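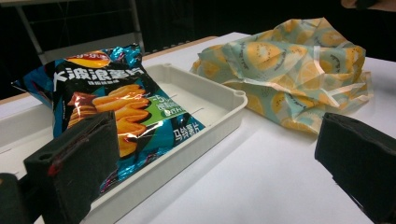 Skisel Hand Kit

The Skisel Hand Kit is a hand-held gripper tool with a camera, sold together with a recording and labelling service. It is made by Skisel, a small company founded by the engineers Waqas Sethi and Tahira Rana. The kit is used to record how people pick up and move everyday goods, and the recordings are then used for training robot arms. It competes mostly with remote-controlled arms, which are slower to set up and need more space.

History

Sethi and Rana first worked together at Gurine, a maker of packing machines. They built an early version of the tool there, for their own tests on soft packages. Gurine did not want to sell it, and the two founders left with permission to continue the work. The first kits were delivered to customers in July, two years after the company was registered. The present version, named Hand Kit 2, was put on sale on 2024-08-06. It has a lighter handle than the first version and a new trigger, and the battery was moved from the wrist to the lower part of the grip.

Design

The tool is held in one hand. Pulling the trigger closes two black fingers, which have foam pads on their inner faces. The pads are fixed on a carrier and can be changed without tools. Skisel supplies two thicknesses of foam. The thicker one is meant for goods that are easily crushed, such as bags of crisps or bread, and the thinner one for boxes, bottles and books.

The camera is mounted above the fingers, so that both of them remain in view during the whole task. The handle weighs 600 grams with the battery. Recordings are stored on a memory card in the handle and are copied to a computer by cable. Wireless copying was offered in the first version but was removed, as many customers had found it unreliable in warehouses.

The same fingers and the same camera mount can be fitted to a robot arm with an adapter plate. In this way the robot sees the task from nearly the same position as the person who recorded it. Adapter plates exist for 19 models of arm.

Tasks

Each kit comes with a printed task book. The tasks are arranged by type of object and are done on a plain table. In the first group the user moves packaged food into and out of a shallow tray. Another group deals with cloth and thin wraps, which must be picked up, laid flat or folded. Packaged snacks are considered one of the harder groups, because a shiny bag changes its shape when it is touched and the reflections move with it. The task book recommends that such items be recorded at several angles, and that the light not be changed in the middle of a session.

Users may also write their own tasks. These have to be described in a short form before recording starts, otherwise the labelling service will not accept them.

Service and price

The complete kit costs 3,749 euros. The price includes two sets of pads, a charger, one adapter plate and the labelling of the first 2,000 recordings. Further labelling is paid by the month. Customers who do not wish to send their recordings outside can buy the kit without the service, at a lower price, but the labelling software is then not included.

Repairs are done by Jafri, a workshop which also manufactures the handle. The guarantee is for one year and does not cover the foam.

Reception

Saqib Magsi reviewed the Hand Kit 2 for the trade magazine Grirkmont. He praised the balance of the handle and the quick changing of the pads, and wrote that a new user could work with it after one morning. He was less satisfied with the trigger, which he found stiff in long sessions, and with the cost of replacement foam. In the same issue, Tahira Janjua compared the task book with that of the first version and judged it clearer, although the chapter on cloth was in her opinion still too short.

Rizwan Bugti, who teaches automation and bought several kits for his students, has criticised the lack of a left-handed model. Skisel has replied that one is planned but has given no date for it.

See also

Parallel gripper
Learning from demonstration
Machine vision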